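Wanted: a print and proofing person for our promo products shop in Tirnmont
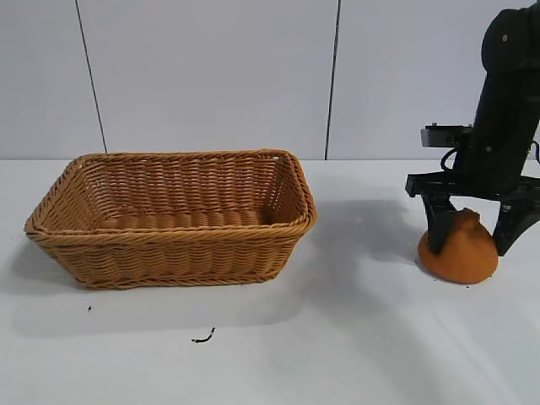
What does the job pay, and is it full time?

It's full time at 200 dollars a day before tax, four days a week, and the fifth day is yours unless we both agree to swap one around.

OK, now the longer version. I run Bastier, a small promotional products shop. We put logos on things: tote bags, mugs, water bottles, notebooks, umbrellas, lanyards, the odd batch of frisbees. If you've ever come home from a trade show with a bag full of stuff you didn't pay for, somebody like us made it. I've been doing this for a long time and I still get a kick out of opening a finished carton and seeing a logo sitting dead straight on every single mug.

We've grown enough that I can't do the proofs myself anymore. I've been doing them at night at the kitchen table and I'm getting slow and grumpy about it. So I'm hiring.

What you'd be doing

Mornings are mostly artwork. Customers send us their logos in every state you can imagine – a nice clean vector file if we're lucky, a tiny picture pasted into a word processing document if we're not. You'd redraw what needs redrawing, match the colors, set it up in the right imprint area for the product, and send the customer a proof. Then you wait for them to say yes, or to say they want it bigger. They nearly always want it bigger. Part of the job is telling a very nice person that a four-line slogan and a phone number won't fit on a keychain, and offering them something that will.

After lunch you'd be out on the floor with the rest of us. We do pad printing and screen printing in-house, plus heat transfer for the bags and caps. Laser engraving goes out to another shop for now, so you'd be packing those jobs up and checking them when they come back. You'd set up the pad printer, run test pieces, compare them to the approved proof, and get the run started. If something looks off, you stop it. I mean that. I'd much rather throw away a dozen bottles than ship a box of crooked ones, and you will never get in trouble here for stopping a machine.

Our biggest regular order is the Tultusine, a double-wall travel mug we carry in a bunch of colors. It has a slightly tapered body, so a flat logo will smile at you if you don't correct for the curve. You'll get to know that mug very well. The other one is the Moradi, a cotton canvas tote with a wide bottom, and it's a dream to print on as long as you press the seams flat first and keep an eye on lint.

To give you an idea of scale, the job on the press as I write this is 1532 totes for a library system, two ink colors on one side. That's on the large side for us. Plenty of orders are a couple of boxes for a dentist or a softball league, and those customers care every bit as much as the library does.

Who I'm looking for

You need to be comfortable in a vector drawing program. I don't mind which one. If you can trace a messy logo by hand and know why auto-trace made a mess of it, we're going to get along great.

You should have a decent eye for color. We mix some inks ourselves, and a navy that looks fine under the shop lights can look purple by the window. If you're color blind, I'm sorry, but the ink matching part would be really tough. Write to me anyway though, there may be other work coming up on the order desk.

You should be able to write a friendly, clear email. Most of our customers are office managers who got handed "order the giveaways" on top of everything else they do. They don't know what a bleed is and they shouldn't have to.

It's also a physical job for half the day. You'll be standing, lifting cartons (the full mug cartons are heavy, and we have a hand truck), and doing some repetitive hand work when we're loading pieces. We switch people between stations so you're not doing one thing all afternoon.

Printing experience would be lovely and I'd happily take it, but I'll teach the right person. Pad printing is mostly patience and a clean plate, and I can show you that. What I can't teach so well is caring about whether the logo is straight!

Things that would make me smile if I saw them in your application:

You've made your own T-shirts or posters or stickers, even bad ones
You've worked a sign shop, copy shop, or embroidery shop
You speak Spanish (lots of our customers do, and my Spanish is embarrassing)
You know how to keep a file folder tidy enough for someone else to find things in it

Hours and the week

We open at 8 in the morning and lock up at 4:30, with half an hour for lunch. Monday is always a workday for all of us, as that's when the weekend's orders get sorted and the week's schedule goes up on the board. Your day off can be any of the others. Once you've picked, I'd like you to stick with it for a while so I can plan around it.

Spring gets busy, with April being the worst – company picnics, charity runs and graduation stuff all at once. I'll ask for overtime then, and I pay time and a half for it. I won't spring it on you at four in the afternoon. Things go quiet again in the middle of summer, and that's when most of us take our longer vacations.

What you get

The day rate I gave at the top is for the first 3 months while you learn the machines. After that we sit down and talk about a raise, and I put the date for that talk in your offer letter so neither of us forgets. You get paid holidays, two weeks of paid vacation to start, and sick days that are separate from your vacation. I pay half of the health plan premium. I wish it were all of it, and I bring it up with our insurance agent each year.

You'd also get to order anything from our supplier catalogs at cost, which sounds like a small thing until you have a cousin getting married and she wants printed napkins and matching sunglasses. There's free parking behind the building, a bus stop on the corner, and a good taco place across the street. The coffee in the shop is just OK.

The team

There would be 5 of us with you included. One person on the order desk, two on the presses, me bouncing between all of it, and you. We play the radio, we take turns picking the station, and we eat lunch at the same table most days, though nobody minds if you'd like to sit in your car with a book. I did that for years at my first job.

I'm a pretty hands-on boss for the first few weeks and then I back off. If I'm hovering, tell me. The people on the presses do, loudly.

How to apply

Send me an email through the contact page on the Bastier website and put "Proofing job" in the subject line. Please include:

Your resume, or a plain list of the jobs you've had if you don't keep a resume
Two or three pieces of artwork you've made or cleaned up, as PDFs. Before and after versions are great if you have them
A few lines telling me about a giveaway item you've kept and used for ages, and why that one
Which day of the week you'd want off

No cover letter needed. I skim them, sorry. I read every email though, and I answer all of them, even if it's a no.

If I think we could be a match, I'll call you for a quick chat and then ask you in for a paid trial day. You'd clean up a logo, lay it out on a mug template, and spend the afternoon with us on the pad printer. Trial days are paid at the same rate as regular ones, whichever way it goes. Wear closed-toe shoes and something you don't love, as the ink does not come out. I have lost some very good shirts to this business.

A couple of things people have already asked

Can it be done from home? The artwork part could be, but the afternoons can't, and I really want the same person doing the proof and checking the print. So it's in the shop, all four days.

Would I take someone part time? For this one I need the full four days. I do sometimes need an extra pair of hands for packing in spring, so if that suits you better, email me with "Packing" in the subject line and I'll keep your details.

Do you need a driver's license? Nope. Deliveries go out with a courier.

Is the shop accessible? The print floor, the restroom and the lunch table are all on the ground level with a ramp at the back door. The sample room is up a flight of stairs, but we can bring samples down. If there's anything else you'd need set up differently, tell me and I'll see what I can do.

I'm leaving this ad up until the job is filled, so if you can still read it, go ahead and write. I'd love to have somebody trained before the picnic orders start rolling in.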